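Dagný Bach runs the build side of the Furnlow student project, which is in its second term. The task is narrow: record people handling objects with hand-held grippers, then train a policy on the recordings. The target for April is 400 usable demonstrations.

"We had 80 after the first month," she says. "Then we rejected 19 of them for bad timestamps."

Students work in pairs. Each pair keeps a log of start time, operator and grip pad.
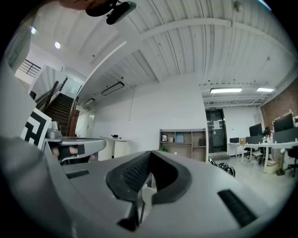
Þórey Ravn would put the sync check before every take, and told the group that a log filled in afterward is worth very little. Bach agrees with the first point. The check now comes before each take and is initialed by the second student.

Pads are the other recurring subject. "A ribbed pad and a grid pad don't slip the same way," Bach says. "If you mix them, write it down."

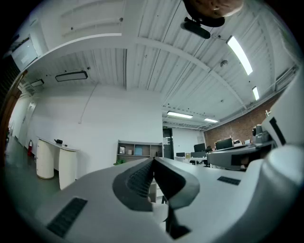
The log has a column for that, added after take 61 was filed under the wrong pad. Files go to a shared drive named Trerby, where a script compares durations and flags mismatches. Bach wants the script rewritten before the next group starts. "It reads the whole folder every time. That was fine with a dozen files."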